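3.2 Surface condition of the interior panels

The second part of the survey dealt with flat gray surfaces inside the Rarncombe building. We wanted to know how small marks on such surfaces are recorded by different people, and whether a written note made at close range can be matched later to the same mark. The surfaces had been in daily use before the survey and were not cleaned or repaired for it.

Each surface was divided into patches, and each patch was given a number on a paper plan. The full plan held 869 patches. Of these, 664 were reachable without moving furniture and were entered in the survey. The rest were left out and are not discussed further in this section.

Marks were sorted first by shape. A mark that was much longer than it was wide was entered as a line. Anything else was entered as a spot, whatever its size. The Tresero form, which we used in the January trial, had a separate entry for cracks and another for joints. We dropped both. At close range a hairline crack and a seam between two panels can look much the same, and recorders in the trial often chose one or the other with little to go on. Under the revised form a line is simply a line, with its direction, its darkness and any break or change of course written down beside it. Figure 3 gives two close views of gray surface from the survey.
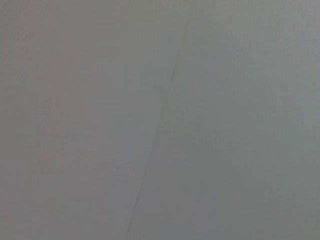
Lines were described from the top down. The recorder noted where the line was darkest, then where it became faint, then whether it could still be followed to the far side of the patch. A line that faded and came back was entered once if both parts lay on the same course. Where a line jogged to one side, the jog was entered as a kink and given its own short note. Small dark areas next to a kink were entered with the line and did not receive a separate number.

Spots gave more trouble. Most had no clear edge, so two recorders could agree that a spot was there and still draw it at very different sizes. The revised form asks for the darkest part first and then for the direction in which the tone fades. It does not ask for a width. We also stopped asking for a cause. In the trial, words such as "grease" and "scuff" were used freely, and there was no way to check them from the notes.

Color was kept to a short list: neutral gray, warm gray, cool gray, and brown gray. More than one could be entered for a single patch. This was needed often, as a plain gray surface may lean toward pink in one part and toward green or blue in another, with no line between the two. Slow changes of this kind were entered as tone and kept apart from marks. When a recorder could not decide whether a darker area was a mark or a change in tone, it was entered as a faint spot and flagged for a second reading.
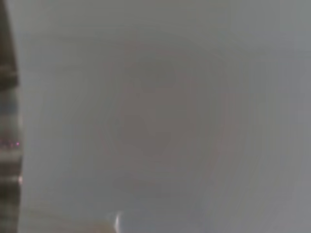
3.3 Second reading

Flagged patches were read again by a recorder who had not seen the first form. The second form was filled in from the start, and the two were compared only after both were complete. Where they disagreed on shape, both entries were kept in the Wistitz table and the patch was left out of the counts by type.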